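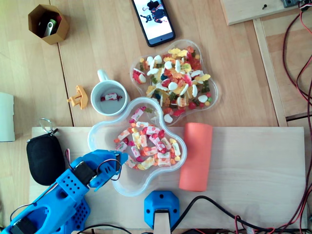
The Prania arm at the candy bowl, with one wrapped piece in the mug.

Our office bought the Prania kit in October to find out which jobs we could stop doing. Sorting candy for the client gift bags went first. Elaine Godoy used to get through 40 bags before lunch, gossiping the whole time. Now she minds the arm, which means she says "left a bit" and reloads the bowl.

Setup took me 4 evenings. The gripper is decent with wrapped sweets and hopeless with gummies – so are my fingers, to be fair. Nobody lost a job. Elaine wants the gossip back. Three stars.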